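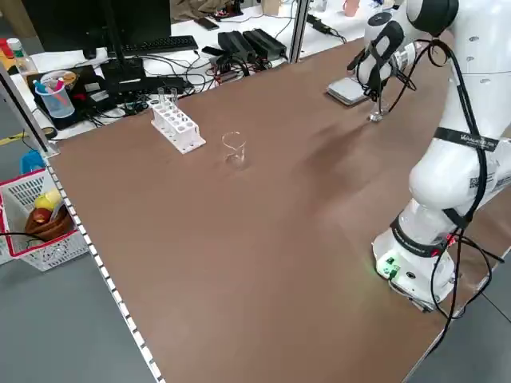 Weighing a Liquid Sample by Difference

Stiser Teaching Laboratory – Bench Procedures
Prepared by Trinh Phí. Reviewed by Thu Đỗ, Nov 21, 2019.

Purpose

This procedure explains how to find the mass of a small amount of liquid by weighing its container empty and then full. It applies to all introductory courses and must be read before the first bench session. Students who have completed the February refresher may go directly to the section on recording.

What you will need

One tabletop digital scale
One clear glass beaker with a spout
One small glass flask
A test tube rack and clean test tubes
Lint-free wipes
Bench notebook and pen

Glassware is signed out from the Clumar cabinet. Inspect each piece under good light before taking it to the bench. A chipped rim or a star crack in the base is grounds for rejection, and damaged pieces go in the marked bin by the sink.

Preparing the bench

Clear the area where you will work and wipe it down. Place the scale on a level part of the table, away from air vents. Set the rack toward the back, where sleeves will not catch the tubes, and leave open space in front of the scale for moving glassware. Bags and coats stay on the hooks outside.

Switch the scale on and allow it to settle for three minutes. The display should read zero with nothing on the platform. If the reading drifts, check that all feet are touching the table and that no cord is pressing against the housing.

Weighing the empty beaker

1. Confirm that the beaker is clean and dry, inside and out. A single drop left under the base will change the result.
2. Hold the beaker by its sides, below the rim. Do not put fingers inside.
3. Lower it slowly onto the center of the platform and let go.
4. Wait for the number to hold steady, then write it down with its unit.
5. Lift the beaker straight up and check that the display returns to zero.

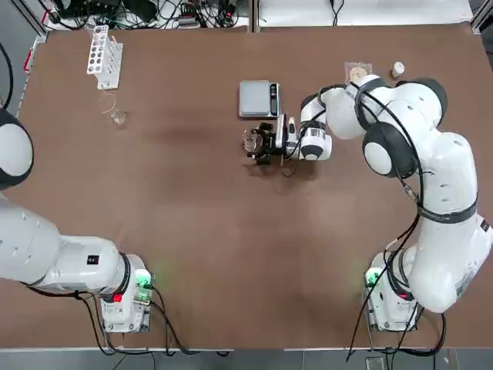

Glass beaker and digital scale, with the test tube rack set farther back on the table.

Adding the liquid

Take the beaker off the scale before pouring. Liquid spilled on the platform can run into the housing – the most common cause of repairs in this laboratory. Pour from the flask along the inside wall of the beaker, stop at the level given on your course sheet, and wipe the outside if any liquid has run down the spout. Return the beaker to the center of the platform and record the second reading.

Recording the result

Subtract the first reading from the second. If the empty beaker weighs 38 grams and the filled beaker weighs 46 grams, the liquid weighs 8 grams. Enter both readings as well as the difference. Repeat the full procedure until you have four results, drying the beaker each time.

Do not use the tare button for this exercise. Taring is covered in the Nakex worksheet.

Cleaning up

Rinse the beaker and flask, place them upside down on the drying rack, and return test tubes to the tray marked Âu. Switch off the scale and wipe the platform with a dry cloth. Spills and breakages must be entered in the bench log before you leave the room.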